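Well, I finally made it to the open day at Trenar, after promising myself since May that I'd go and have a proper look at the robots! Two buses and a very long hill, but I got there (and the tea was free, bless them).

The bit I'd come for was the tidying table. A basket, a heap of soft toys, and a robot to deal with them. I could have stood there all afternoon, and I very nearly did.

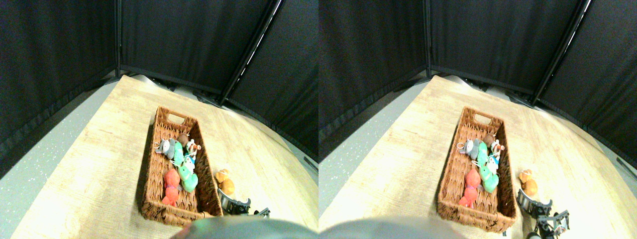 They let us in 25 at a time, so there was room to ask daft questions, and I asked plenty. My favourite answer: soft things are harder than hard things, as they squash differently every time you pick them up. Makes sense once you've tried folding a fitted sheet.
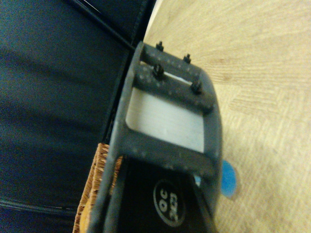
I'd always imagined robot fingers as either pincers or something out of a film. Up close they're much plainer, and I rather liked that. Dark grey, with a big rectangular window through the middle and little black screws standing up like posts. I'd happily have one on a shelf at home.

Next one's at Maldonado, I'm told, and I've already put my name down. Bringing sandwiches this time.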